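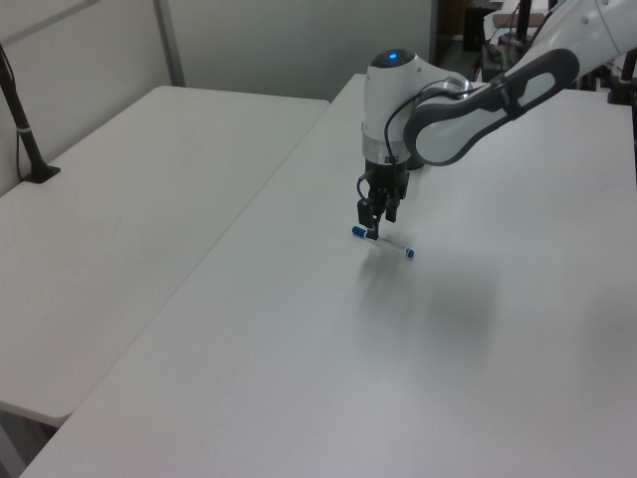

White marker with a blue cap, over the table

Hi all,

On the hand-lettered map question from earlier this month:

> I'm redrawing the trail map for the Dildale loop and my
> lettering looks awful next to the contour lines. The names
> all run together once I get below the ridge. Is there any
> trick to it, or do I just need more practice? Also, what
> paper are people using?

Oh, I love this stuff, so forgive the length! Practice helps, but spacing helps faster. Put the names down first, in light pencil, before you ink a single contour. Then break the contour wherever it meets a word. I drew for 12 years before I tried that and I could have cried when I saw how much cleaner it looked.

Use 3 sizes of lettering and stick to them. Streams in slanted letters, following the flow, and everything else upright. For the crowded part below the ridge, try pulling the names out into the margin with a thin line back to the spot (the old Traltska valley sheets do this all over the place and they're gorgeous).

Paper: I'm on Ornex smooth, the heavy one. It takes erasing well. The Rostami pad is nicer to look at but my ink feathered on it, maybe I had a bad batch?

What scale are you working at? My last one was 1 to 3,000 and I still squeezed 40 names on it, so there's hope for yours. Please post a scan when you've got the pencil stage done, even if it's messy. I'd really like to see how you handle the switchbacks.

Happy drawing!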